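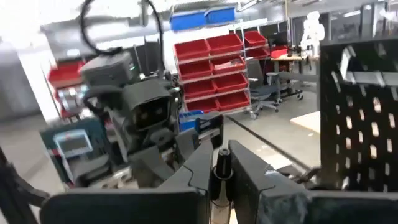 Workshop Tips: Sharing a Bench with Robot Arms

The following advice is issued to staff of the Flidunau workshop and may be copied by other sites. It applies to any bench where a pair of arms now does the sorting and handing of tools that staff used to do themselves.

Before the shift

Clear the bench of personal items. Pens, keys and cups belong in the bins on the wire racks, and a pen left within reach of a gripper will be treated as stock.

Check the finger pads. A pad with light scuffing may stay in service. A pad that no longer holds a pen upright should be changed, and the old one placed in the tray marked Arkel for return.

Walk the floor once. Cables that cross a walkway are to be taped down or moved behind the dark floor line.

Laying out tools

Keep wrenches flat and apart from one another. Two wrenches stacked together are often lifted as one and dropped.

Place screwdrivers parallel to the front edge where possible. Loose cable and gloves should stay at the back or the sides.

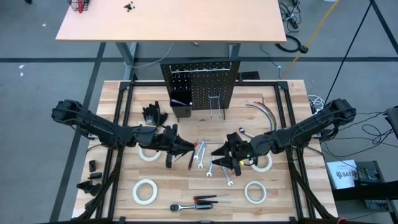 Bench with both arms in position. Wrenches, screwdrivers and four rolls of masking tape are set out on the wood top.

Masking tape should lie on its side. A roll standing on its edge will travel when the bench is bumped. Tear a short tab and fold it under before setting the roll down, as neither arm can find a loose end.

Tools with slim handles keep best in the cup on the pegboard. Wire hooks are suitable for rolls and for anything with a closed ring.

Working beside the arms

Stay outside the black frame while the arms are powered. Staff who need to reach in must press the stop first and wait 3 seconds.

Do not take a tool directly from a gripper. Let the arm set it down.

Long hair is to be tied back and sleeves buttoned at the wrist.

Changes to duties

Staff who formerly sorted returned tools by hand now spend that time on inspection and repair. The grade and hours of these posts are unchanged. Each bench has 2 trained attendants per shift, and training is open to all staff, including those on the evening shift at Vovholm.

Attendants are asked to change places every hour. Watching a machine is tiring in a different way from sorting, and several staff have reported stiff necks. A stool of the correct height can be requested from stores.

Cleaning

Wipe the wood top with a barely damp cloth. Oil it each September with Björklund bench oil, 200 ml per bench, and leave it overnight with the arms switched off.

Dust the pegboard with a dry brush.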